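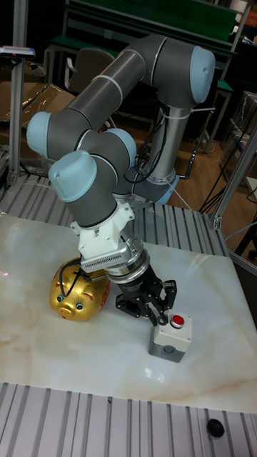
I have spent most of this year working on residence appeals at Isaksson, a small law office above a pharmacy in Jilis, and a few people have asked what the job is like. Mostly it is reading. An appeal has a few fixed points and everything moves around them: the date of the decision, the date it was served, the deadline, the hearing. I think of them as the light blue caps on the robot arm in the photo, the places where the long grey parts change direction. If you know where those are, you can follow the rest of the file without getting lost.

I came to it late. I did my law degree in Somia, then worked in housing for a while, and only started on immigration cases when Randi Wallin went on leave and the office needed someone to pick up her files. She left me a handover note two pages long. The first line said to check the service date on everything before doing anything else. I did, and one file had the wrong date typed on the cover sheet. The deadline was four days sooner than we had written down. We filed in time, but I didn't sleep well that week.

The biggest file I inherited ran to 1,162 pages. A lot of that was the same payslips sent in three times by different people, plus bank statements, school letters and a tenancy agreement in two languages. I took out the duplicates and made an index. It took me most of November, between other things. The client had already paid 4,000 to another adviser, who as far as I could tell had filled in one form and then stopped answering the phone. I wish that was unusual.

What I didn't expect was how much time goes on translation. Sixten Lie does most of ours. He will ring up about a single word, such as whether a certificate says someone "lives" or "is registered" at an address - and he is right to, as the whole case can rest on it. His bills look high until you have seen a cheap translation fall apart in a hearing.

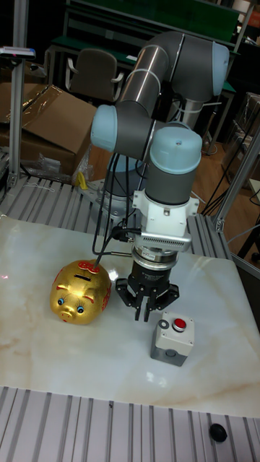

Robot arm with gripper, marble-patterned table.

Hearings are shorter than people think. Clients prepare for days and then it is over before lunch. I tell them to answer the question they were asked and to say so if they don't remember something. A guess that doesn't match the papers does more harm than a gap. I also tell them to eat breakfast, and half of them don't.

We moved all the old files into Starkisico over the summer. It is a case system, a bit slow, and it logs me out whenever I go to make tea. The deadline list is good though, and it sends a warning 5 days before anything is due. I still keep a paper diary as well.

Randi is back next month and I am staying on. We haven't worked out who keeps which files yet. The 1,162-page one is mine, I think, at least until the decision comes.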